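Regional Security Program
September 14, 2026

Pilotage Talks on the Jikari Passage Resume Without an Agreed Text

Delegations from Barnilia and Rastitz returned to Xolalpa this month for a further round of talks on the Jikari Passage. The Program was represented by our Senior Fellow for Maritime Affairs, So-ying Mok, who attended the open sessions and submitted a written comment on the draft annex. Members who received the May briefing paper will be familiar with the background. The account that follows covers developments after that date and sets out the Program's present view.

The dispute concerns who may board, guide and, where necessary, detain foreign vessels in the narrow part of the Passage, a stretch of about 40 nautical miles in which the shipping lane crosses from one side of the median line to the other. Rastitz bases its position on the Charter of 1624, under which the harbor authorities on the northern shore were given the right to place a pilot on every ship that entered from the east. Barnilia does not dispute that the Charter existed. Its lawyers argue that the Charter was a commercial grant, that it lapsed when the tolls were abolished, and that it cannot now be read to support boarding by armed officers.

In practice the matter has been governed by the Protocol of 2000, which left the question of title open and divided the work. Rastitz supplies pilots for eastbound traffic and Barnilia for westbound traffic. Warships and government vessels of either party pass on notice only. The Protocol served tolerably well as long as both sides treated notice as a formality. It has come under strain now that each navy keeps patrol craft in the Passage for most of the year, and the notes exchanged over the spring show that the two governments no longer agree on what a proper notice contains.

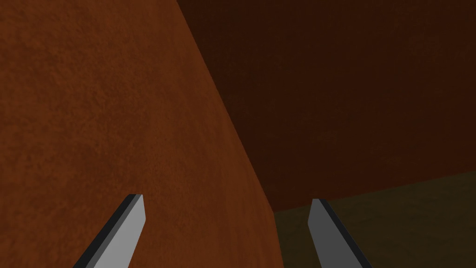 The draft annex was meant to settle that point. Under the version circulated by Rastitz, notice would have to name the vessel, its class and its intended speed, and would have to be acknowledged before entry. The Barnilian version requires only the number of vessels and the hour of arrival, with no acknowledgment. Each government has moved from its opening position, and it would be wrong to describe the talks as frozen. The distance that remains is small on paper, and it lies at the one place where each side believes a concession would be read as an admission on title.

Three other matters were taken up in the open sessions. The first was the treatment of fishing fleets. Both delegations accept that small boats should be exempt from pilotage, and both have complained that the exemption is being used by larger vessels that carry crews in uniform. Barnilia proposed a limit based on length. Rastitz preferred one based on registration, on the ground that length is easily misreported and registration is already shared between the two coast guards. The chair asked for a joint technical paper, and we understand that drafting has begun.

The second was the radio channel. At present, calls between the patrol craft of the two navies are made on the same frequency used by merchant traffic, and masters of commercial ships have more than once found themselves listening to an exchange of warnings with no means of knowing whether it concerned them. A separate channel was proposed years ago and has never been funded. The delegations agreed in principle that the cost should be shared equally. They did not agree on where the relay station should stand, and a Rastitz suggestion that it be placed at the old quarantine light was turned down within the hour, the ownership of the light being itself disputed.

The third was salvage. The Protocol says nothing about a disabled vessel that drifts from one side of the line to the other while under tow. Insurers have pressed for a clear rule, and the shipping associations of both countries have submitted almost identical language. The Program supports that language and recommends that it be adopted separately if the annex as a whole is delayed.
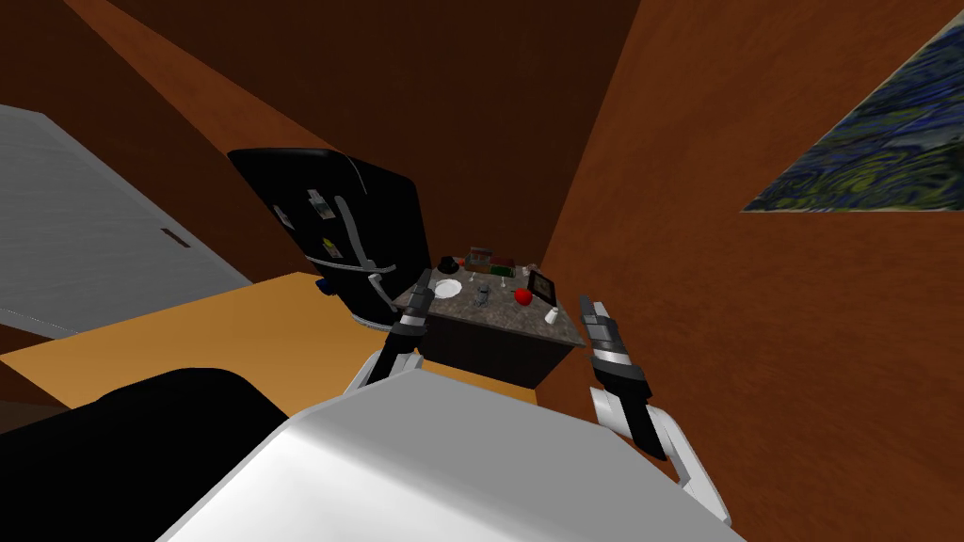

On the wider question, the Program's comment to the chair made the case for keeping title out of the annex altogether. A paragraph stating that nothing in the text affects the legal position of either party is standard in agreements of this kind, and both governments have signed such paragraphs elsewhere. The objection raised in Xolalpa was that the paragraph in the Protocol is weaker than the usual form and that to strengthen it now would suggest a weakness before. We do not find this persuasive. The usual form could be adopted with a short statement that it confirms the existing understanding, and neither side would lose anything by it.

The comment also addressed the position of third states. Six governments hold observer status at the talks, and several of them send naval vessels through the Passage each year. Their statements in the opening session were brief and, with one exception, confined to general support for free transit. The Program would welcome a more active role. Observers whose ships will be required to give notice have a direct interest in what the notice must say, and a shared statement of what they are prepared to provide would give the drafters something firm to work with. It would also lessen the suspicion, voiced by members of both delegations, that outside powers are content to see the matter remain unsettled.

Domestic conditions should be kept in view. The governing coalition in Barnilia depends on deputies from the southern ports, where pilotage is a large employer and any change in the division of traffic will be closely watched. In Rastitz the navy has asked for new patrol craft in the coming budget, and its case rests in part on the present uncertainty. Neither fact rules out an agreement - the Protocol itself was concluded under conditions that were hardly easier - but each limits how much a negotiator can offer before consulting the capital.

The chair has asked both sides for revised texts of the notice article and has proposed that the next round be held again in Xolalpa. No date has been fixed. The technical paper on fishing vessels is expected to be circulated to observers first, and the Program will prepare a short note on it for members.

Copies of Ms. Mok's comment, together with the parallel texts of the draft annex, may be requested from the Program office. Members who wish to contribute to the note on fishing vessels, in particular those with experience of vessel registration, are asked to write to her directly.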